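Section 7: Showing the Robot a Task (Fruit Basket and Open Compartment)

Tallatum Teaching Guide, revised 4th October

By the time you reach this section your robot should be calibrated, your gloves and headset should be paired, and you should have spent a pleasant half hour or so waving the arm around in free space and getting a feel for it. If you skipped that part because you were eager to get going, please do go back and do it. We understand completely, but the fruit task asks for a lighter touch than you might expect, and it goes so much better when your own hand has stopped fighting the delay.

The task itself is a simple one. You will move pieces of fruit between a basket on a table and the shelf of an open compartment, and the robot will record everything your hand does along the way. Later on, the Indora trainer uses those recordings to learn the motion for itself.

7.1 Setting out the work area

1. Place the table against the wall, with the compartment to its right. Leave the robot enough room to turn at the waist without brushing either one.

2. Set the basket close to the table corner nearest the robot. New operators nearly always put it too far in, and then the arm has to stretch, the elbow locks, and everybody gets a bit cross.

3. Put two pieces of fruit in the basket. Mix the kinds if you can. An apple is a good beginner's shape, and a mango will teach you a great deal about wrist angle.

4. Ask any helper to step back to the far end of the table before you switch on hand control. 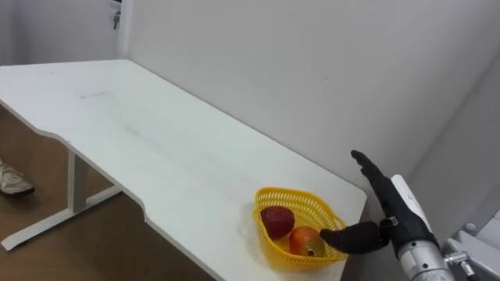 Figure 7-1. Hand at the ready beside the basket, fingers upright and thumb toward the fruit.

Caution: Keep your own hands out of the basket whenever the control light is green. If a piece of fruit needs to be moved, pause first, wait for the tone, and then reach in.

7.2 Recording a transfer

5. Say "start" or press the left pedal. You will hear one short tone.

6. Bring the hand in over the rim with the fingers open. Come down slowly, and let the thumb find its side of the fruit before you curl the fingers. There is no prize for speed here, and a calm recording is worth far more to the trainer than a quick one.

7. Close until you feel the glove push back, and stop there. The hand will hold that grip for you, so you can relax your own fingers a little while you travel.

8. Lift straight up until the fruit is well above the rim, and only then begin to move sideways.

9. Carry the fruit across the front of the compartment at about the height of the shelf. Keep the back of the hand turned away from the door post, where knuckles like to catch.
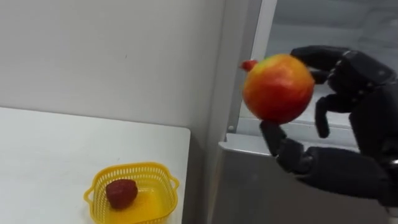
Leung wrote to us after the March release to ask whether a wobble halfway across means the whole recording has to be thrown out, adding, "I lost a whole morning starting over every time my wrist shook." Please don't lose your mornings! A small wobble that you correct smoothly is perfectly good material, and we would keep it. Delete a recording only if the fruit was dropped, if the hand struck something, or if you paused for longer than 60 seconds with the fruit in the air.

10. For a transfer to the shelf, lower the fruit until it touches, hold still for a moment, and open the fingers from the top one down. For a transfer back to the basket, do just the same, but aim for the empty side.

11. Draw the hand straight back toward the robot before you lift it away. If you lift first, a fingertip can hook the fruit and send it rolling, and chasing a strawberry around a compartment by remote control is an experience we would like to spare you.

12. Press the right pedal to save. 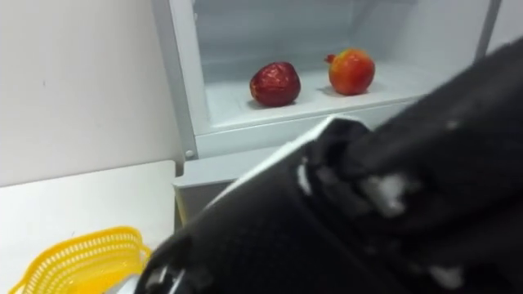
When you are placing a second piece of fruit, leave a gap next to the first that is wide enough for the fingers to open in. The trainer copies your spacing quite faithfully, so if you crowd the shelf in your recordings, the robot will crowd it too, and you will be puzzling over it weeks from now.

7.3 How many recordings to make

The set that ships with the Cletville starter pack contains 363 transfers, and it gives a steady result with the fruit in familiar places. You don't need nearly that many to begin. Make a modest batch, run the trainer overnight, and watch what the robot does with it in the morning before you record any more.

Note: Change the position of the basket slightly between batches, and turn the fruit to face a different way each time. Wipe the glove sensors whenever you take a break.

If the arm drifts while your hand is still, save your work, park the arm, and repeat the glove pairing in Section 4.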